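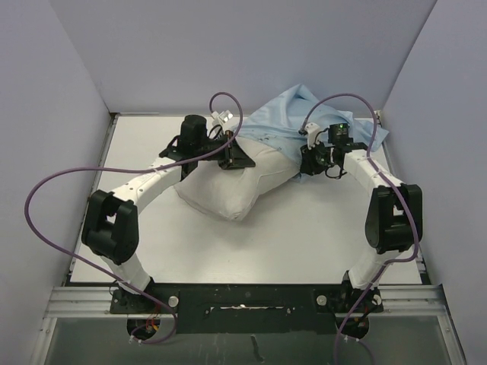

A pale pillow partway into a light blue cloth, apparently a pillowcase.

Home | Bedroom | Laundry | Kitchen | Back Issues

Friday, March 13, 2026
By the Ikdale Home Desk

There is a moment in changing a bed when the sheets are on, the quilt is waiting over the chair, and all that's left is the pillows. I used to rush it. I would clamp the pillow under my chin, shake the case like a wet dog and hope for the best, and then spend the night with my cheek on a lump — a whole corner folded back on itself, and me too sleepy to fix it.

My conversion came in November, at a guesthouse in Darnska with 12 rooms and a linen closet I still think about. The pillows there were so smooth I took one apart to see how it had been done (and then, of course, I had to put it back together).

What I learned is that a pillow wants to be laid down flat on something. A table is lovely for this, the bed will do. Gather the case up in both hands the way you would a sock, get the two far corners of the pillow snugly into the two far corners of the case, and only then start drawing the fabric down. Go a little on one side, a little on the other. It will bunch and it will creep off at an angle, and you just coax it back. Leave the last two corners until the very end and tuck them in with your fingers.

The case matters too. I have been sleeping on a plain cotton one from Bodemer, 310 thread count, which slides on easily and has gotten softer with every wash. The Lo one I bought the same week is prettier, but it's cut close, and a plump pillow really does have to be talked into it. Wash either one before you use it, and try it again. Mine loosened up after 4 washes, and it's now on the guest bed.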